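Sarkitz Pattern Notes - README

Last touched 10/22/26

Hi! If you landed here from the sewing forum, welcome, you're in the right place. Sarkitz is my collection of plain-text notes for drafting and sewing elastic-waist pants and shorts at home. I started it because my notes were spread over three notebooks and the backs of a lot of envelopes, and I kept drafting the same pair of shorts from scratch every summer. Now it all lives in one folder, and you're welcome to it.

What's in the folder

There are 21 pattern notes in the set. Each one is a single text file with the body measurements I started from, the drafting steps, the fabric I used, and whatever went wrong. Most are for adults. A few are for kids, and those are shorter and less reliable, as kids don't stand still for a tape measure.

patterns/ - the notes themselves, one file per garment
tables/ - ease and elastic tables, saved as CSV
scraps/ - half-finished ideas, read at your own risk
sources.txt - where each draft came from
changes.txt - what I changed and when, in no great detail

File names go garment, then fabric type, then version. So shorts-linen-2.txt is my second go at linen shorts. If there's no number on the end, it's the first version and I never went back to it, which could mean it was perfect or could mean I lost interest. Check the "would sew again" line near the bottom of the file. I try to be fair there.

How to read a pattern note

Every note opens with a block of measurements: waist, hip, rise, inseam, and thigh if I bothered. All of them are in inches. I know, I know. I did try converting the whole lot to centimeters one winter and ended up with so many rounding mistakes in the crotch curve that I threw the converted set away. If you work in metric, convert your own body measurements to inches first and draft from those.

After the measurements comes the draft. I write it as instructions to myself, so it can be a bit bossy. "Square down from A" means draw a line straight down at a right angle from point A. Points are lettered in the order I draw them, except in the Darotport wide-leg files, where I kept the lettering from my original notebook because I had already cut the paper pieces and labeled them.

Then there's a fabric line, a notions line, and a free-form bit called "grumbles." Read the grumbles! They're the most useful part of the whole file and I wish printed patterns had them.

Waistbands, or the part everyone emails me about

I get more mail about waistbands than everything else put together, so let me put it all in one place.

There are two kinds in this collection. The fold-over casing is the easy one: extend the top of the pants, fold it down, stitch, leave a gap, feed the elastic through. The separate band is a strip sewn on afterward, and it gives you a neater inside and a lot more swearing. If you're new, use the casing. I still use it for pajamas and for anything I plan to garden in.

Cut your elastic shorter than your waist. How much shorter depends on how stretchy the elastic is, and that's why tables/elastic.csv has a column for it. My habit is to wrap the elastic around myself, pull until it feels snug but I can still eat lunch, and add 2 inches for the overlap. Then I pin it with a safety pin and wear it around the house for a bit before I sew anything down. You feel silly walking around in a loop of elastic, but it beats unpicking a zigzag.

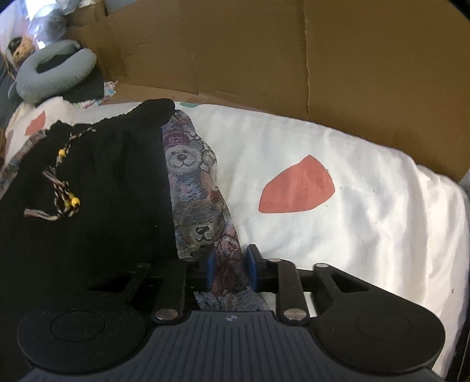 Drawstrings get their own field in the notes, because they change how you build the front. If the string is there to hold the pants up, it needs to run all the way through the casing, and I put in buttonholes with a square of interfacing behind each one. If it's there to look nice, you can tack it at the center front and let the elastic do the work. Trim is a separate field again, and it's where I get carried away. A twisted cord in cream, brown and a darker strand with a few round yellow beads on it looks so cheerful against matte black, and a patterned tapestry-style panel down the side gives you somewhere for the eye to go on otherwise very plain fabric. Just check that any bead will go over your cord before you buy a whole bag of them. I have a jar of ones that didn't.

Side panels

While we're on the subject, panels are easier than they look. Take your front and back pieces, decide how wide you want the strip, and split that width between the two side seams. Trim half off the front and half off the back, then add seam allowance to both cut edges and to both sides of the strip. Please don't forget the strip. I forgot the strip on the first Drerach pair and ended up with shorts that fit a much narrower person.

Heavier woven panels don't gather the way a light cotton does, so decide early on whether the panel runs up into the waistband or stops beneath it. I've done both. Stopping beneath is less bulky. Running it up looks more finished from the side but you may need to hammer the seam flat, and yes, I mean with a hammer, over a scrap of toweling.

Prewash everything separately, and be extra careful with anything dark. I wash black fabric on its own until the water runs clear.

About the tables

tables/elastic.csv has 51 rows, one for each piece of elastic I've bothered to test. I cut a length, stretched it as far as it would comfortably go, measured, let go, and measured again the next morning. The columns are width, type (braided, knitted or woven), resting length, stretched length, and resting length the next day. That last one is the interesting one. Braided elastic gets narrower as you pull it, and it's the type I like least for wide waistbands.

tables/ease.csv has the extra room I add at the hip and thigh for each fabric type. Those are my own preferences and I like my pants roomy. Take some off if you don't.

Blank cells mean I didn't measure. They never mean zero.

Known problems

7 of the notes have no thigh measurement, and they're marked with a star at the top. The Sugawara cropped pants note has two different rises written in it and I no longer know which one I sewed. I lean toward the bigger number. The kids' notes haven't been tested on more than one kid each.

The June update renamed a lot of files, so old forum links to the folder may be broken. Search for the garment name and you'll find what you need.

Using and sharing

Sew whatever you like from these, sell what you sew, rewrite the notes in your own words, translate them, print them out and spill tea on them. If you pass the files along, please keep sources.txt with them. Some of the drafts started life as somebody else's method and I'd like that credit to travel too.

Corrections are very welcome, above all from anyone who has made the Darotport wide-leg in a proper drapey fabric. Mine was in canvas and it could stand up without me. Tell me the file name, the line that's wrong, and what you did differently, and I'll add it under grumbles in the next version.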